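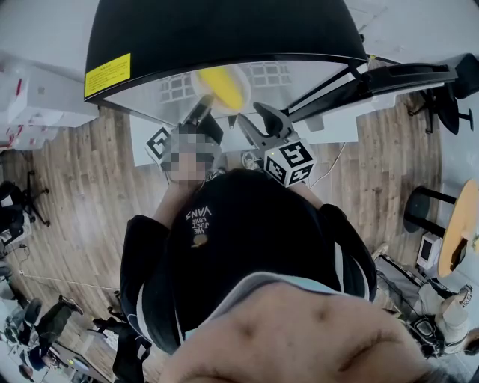
Stavetti opens a lamp and desk room in Otau

OTAU, June 11, 2023. Hi, it's me again from Stavetti, the people who won't stop talking about desk lamps. I have news, and I've been sitting on it for weeks, so forgive me if I run on a bit.

We're opening a lamp and desk room on Lozano Street in Otau! It's a place where you can pull up to a white tabletop, swing a big lamp over it and find out how it feels to work there before you spend any money. Bring whatever you're working on (the fiddly stuff is the best test) and stay as long as you like. I've bought lamps from a tiny picture on a box and regretted it every single time, so this one is close to my heart.

The room has 8 desks. Two of them are extra deep, for people who spread out like I do, and the other six are a normal size. Every desk has a lamp on a jointed arm, because I can't stand a lamp that only points where it feels like pointing. You pull it down low for close work, push it up when you want the whole top lit, and shove it out of the way when you need room for your elbows.

I'm very fond of a big black dome hood over a white top. The dark hood keeps the glare out of my eyes and the white top bounces the light back up at whatever I'm holding, so small parts and pale thread are much easier to see. Some of my coworkers think a hood that size is too much lamp. They're welcome to use the little ones!

A few words about the floor, which took longer than the rest of the room put together. We went with wood planks in a warm brown and left the grain showing. Our first choice was gray, and with light gray walls the whole place felt like a parking garage. The brown fixed it. Office chairs roll on it nicely too, though I'd still put a mat down at home if you scoot around as much as I do.

The shelving is white and it holds boxes, plenty of them. I wanted doors on it. I lost that one.

We're also launching the Kekholm desk set in September, and you can try it in the room now. It's a white top, a pair of legs and a jointed lamp that clamps on at either side, so lefties can stop working in their own shadow. We're making 2,000 sets to begin with. Each one comes with 2 spare clamp pads, which I asked for after losing mine behind a radiator.

Trying the desks is free and you don't have to book. Groups should send us a note first so we can hold some chairs. Writers and editors who'd like to come by, borrow a Kekholm set or argue with me about hood sizes can reach us through the press page on the Stavetti website. I answer most of those messages myself, usually with a lamp in the way of my screen.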